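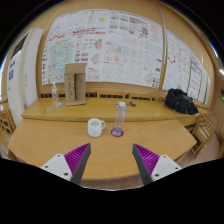

**Slide 1. The mug and the bottle**

Say good morning and wait until the door is closed. Speak slowly. The talk has 20 minutes and the questions have ten.

My subject is small: what we drink from when we work, and where we put it down. At Letach we have long shared tables and no kitchen on our floor, so everything to drink must stand near the work. A white mug, a clear bottle with nothing printed on it, a dark red base or coaster. I ask the audience to think of their own table this morning and what is standing on it.

Ask: who has a mug at work that is older than their contract? (Let them raise hands. Don't comment too long.)

**Slide 2. Why people keep the bottle**

In the Hollis building we asked people why they buy water when the tap is on the stairs. The answers I wrote down:

- The bottle has a cap. With papers and keyboards on the same table, this is the first argument of almost everyone.
- It goes in the bag at the end of the day.
- You see how much is left.
- The tap water has a taste on Monday. (I agree with this. Let it run for a minute.)

The mug has other friends. People like the weight of it and they like that it stays in its place. Tea drinkers will never change, and we didn't try to change them.

Here I may be asked for numbers. We had 53 people in the survey. In one month they put 337 bottles in the recycling box. I don't want to make a big theory from one floor and one month. 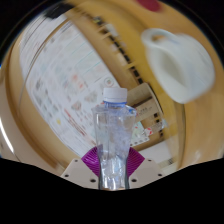
**Slide 3. Using a bottle again**

The thin bottle is made for one use, and many of our people fill it again for a week. I did the same before I started this work. The wall becomes soft and wrinkled, the cap gets scratches from the bag, and it is difficult to clean inside because the brush doesn't pass the neck.

What we propose is simple. Two large jugs of tap water on every floor, filled in the morning by the person who opens the room, and washed on Wednesday with hot water and vinegar. From the jug you fill your mug, or your own hard bottle if you need a cap.

Pause here and drink. (Use the mug!)

**Slide 4. The back desk**

Before the jugs can come, the back desk must have space for them. Tell the story of the Simham office, where the first jug stood between a printer and a plant and fell on the second day. After this they made one rule: paper and cardboard on one side, drinks on the other side. Show the floor plan, only for a moment.
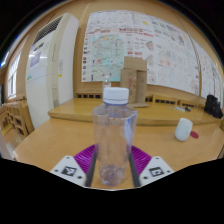

*Brotholm, December*

I have changed this last part after the rehearsal, so please use these notes and not the printed ones.

**Slide 5. What is left on the table at six**

The end of the day is the weak point. A cup stays on the table and a red disc lies next to it. On the back there is a cardboard box, some pens and one more bottle. Every object is light and takes two seconds to put away, but each person thinks it belongs to another person.

So we tried three things:

1. A tray near the door for cups.
2. Coasters in a pile, back on the desk where the jug is.
3. Bottles go home or in the recycling. A bottle without a name is emptied in the sink.

Number 3 was not popular in the first week. Say it with a smile.

**Slide 6. Cost**

We have 2000 for all floors, and the jugs and trays take 600 of it. The rest is for a better tap on the stairs. If somebody asks about glasses: no, they break, and we have no place to dry them.

Questions. Repeat each one in the microphone before the answer. The handout is on the chair next to the exit.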